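Automation at the Skarnell Returns Bench: What Changes for the Staff

Student report by Ewan Paewai
Supervisor: Noeline Ruddock

Background

Skarnell handles returned household goods for small online sellers. The Madosthorpe site has 14 people on returns. In May the company began preparing to automate part of the unpacking work, starting with small boxed items. I spent 20 hours with the team and interviewed two of them, Ruby-Lee Tomoana and Delwyn Cosgrove.

How the work is done now

A worker takes each item out of its carton, checks the print on the pack and sets it aside for resale or disposal. For the automation project the same job is also done with a hand-held gripper, so that the movements can be recorded and used to train an arm. Some of these sessions take place in ordinary homes, with whatever furniture is there.

Small boxes are held upright between the two blue finger pads, with the printed side left readable. On an odor-removing bar, for example, the directions about cold water run up the edge of the pack beside the two hand pictograms. The other hand may be holding a second tool, and the open carton stays on the table within reach. 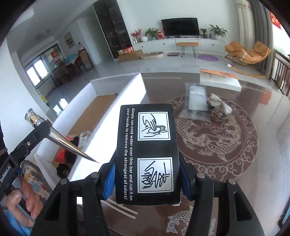 What the staff said

Ruby-Lee said the gripper was slower than her fingers and made her wrist sore by lunch. She got used to it after two weeks but still asks for a break between batches. Delwyn liked the change from the bench. His worry was pay – recording is paid at the normal rate, though he sees it as skilled work.

Both wanted to know what happens to their jobs once the arm is running. The manager told me hours would stay the same until the end of the trial. Neither of them had seen that in writing.

Survey

I gave a short survey to all 14 staff and 11 returned it. Most expected to be moved to checking damaged goods, and only two had been offered training for it.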